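Recording at home and on site: common questions

What am I being asked to record?
Short household jobs done with the hand-held gripper. Most people on the Rostia project start with cloth: folding it, flattening it, moving it from one spot to another. Each job is one example.

How many examples do you need?
The target for the bedding set is 3000. One person can record up to 3338 across all sets before we ask them to stop.

Do I need to tidy the room first?
No. Clear the surface you are working on if the task sheet says so, and leave the rest of the room as it is.
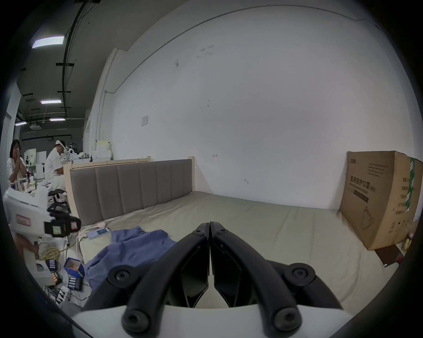 Gripper over the mattress, with the blue cloth bunched up on it.

What if I drop something?
Keep recording, pick it up with the gripper and finish the job. If you have to use your hand, stop and mark the example as spoiled.

Does the colour of the cloth matter?
Use whatever you have. Change it after every two batches.

Who do I contact about a faulty gripper?
Write to Shalini Bhatia at Zidum and include the batch number. For questions about payment, ask Aslak Grønli.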